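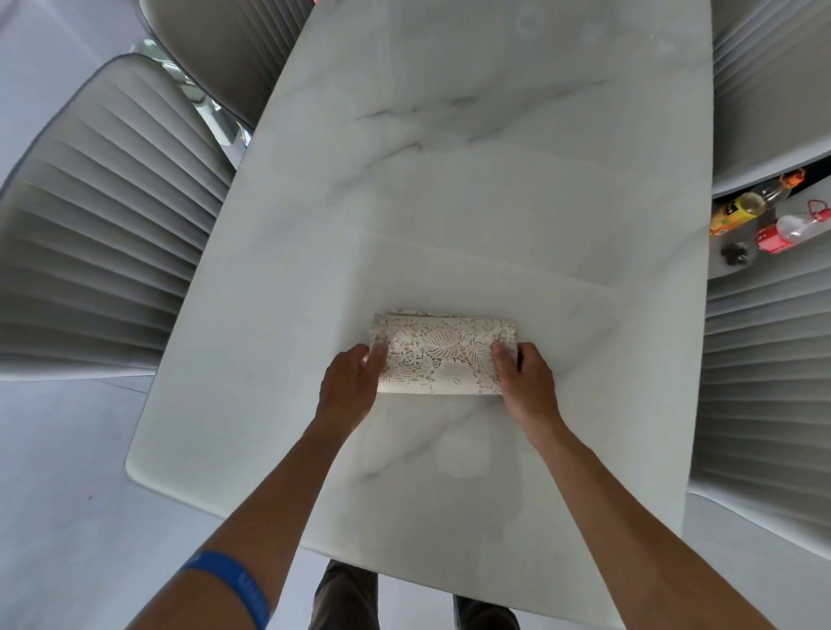
I spent most of February on one question: does it help a folding policy to see people finish the job properly? By finish I mean the last bit, after the final fold, when you press the edges and square the corners. Our early human recordings mostly stopped before that. The person made the last fold, let go, and the clip was trimmed.

So for this round I changed one instruction. Whoever was folding had to keep both hands on the cloth until they were happy with the shape, and only then let go. Everything else stayed the same. We recorded 127 folds from head height, all tablecloths and runners, on ordinary dining tables with the chairs left where they were.

Training was the usual recipe. I pretrained on the human clips using Twal, our hand tracker, to get wrist and fingertip positions, then fine-tuned on 100 teleoperated folds from the Nurkine arms. I trained a second model the same way, with the squaring part cut off every human clip. The robot data was identical for both.

The test was 11 cloths, 5 tries each, scored on whether the final outline was close enough to a rectangle. I used the Lirnero scoring script with the tolerance left at its default.

The model that saw the full clips did better on plain cotton. It goes back to the two ends after the last fold and pulls them straight, and the trimmed model almost never does. On lace there was no clear difference. Both models have trouble with open patterns, and I think the problem is in the perception. On a pale table the background shows through the holes and the edge estimate jumps between the real hem and the outline of a flower. When the edge is wrong, squaring makes things worse - a couple of times the arm pushed a good corner out of line.

I tried masking by depth to fix the edge. A folded cloth is so thin that the mask was mostly noise. Putting a dark sheet under the lace did fix it, but that only tells me where the fault is.

There is also a cost in time. The full model takes longer per fold and sometimes keeps smoothing a cloth that is already fine. I need a better stopping signal, and for now I just cap the number of presses.

The code for the clip trimming is in the Zomesico repo under the folding branch. Next I want to rerun the lace cloths with a side camera added, before recording anything new.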